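Two grippers and a spare bed: Bohdana Maksymiv on her home build
Sep 23, 2021

Caught Bohdana Maksymiv between print jobs. She has 11 minutes, she says, then the next set of fingers comes off the plate and she wants to look at them while they're fresh. So, quick one.

The project is called Skito. A pair of hand-held grippers, black body, blue fingers, a camera on each. You hold them, you do a chore, the recording goes off to train an arm later. The arm doesn't exist yet. "It's a drawing," she says. "A good drawing."

First version had flat fingers. Terrible. "Anything round just shot out. I lost a grape behind the radiator in the first week." The ridges came from Lorenz Gisler at the Gatham workshop, where she rents bench time when her own printer is sulking. He sketched them on the back of a reciept. She has kept the receipt.

Cost so far? $592, and $200 of that was mistakes. Wrong screws, mostly, plus one board she plugged in backwards. "Don't write that down." Then she said fine, write it down.

Why work in a bedroom, I asked. The kitchen table was too easy, everything stays put on it. "A bed is soft. You lean on it and the whole thing tips toward you – the tray, the plate, all of it. I want that in the data." Vegetables for now. Laundry after, maybe, if the hinge holds up.

The hinge is the sore point. Her friend Esperanza Ambrose tried a long session in September and handed the thing back with her thumb cramping. Too stiff. The new spring is softer but closes slower, and Bohdana hasn't decided whether she likes it. Lorenz hates it.

Small stuff is the hardest. "Big pepper, no problem, you grab it anywhere. A little tomato, you have to come in low and you have to come in from the side, and you only find out at the last second if your too high." She does each pick over and over. Her best run was 64 in one evening, before her wrist gave out.

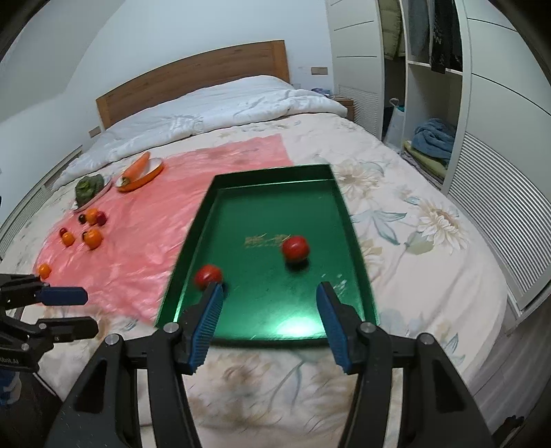
"And I don't squeeze until both fingers are down," she says. "Lorenz squeezes early. I can always tell which recordings are his." The printer beeped around then and she was off.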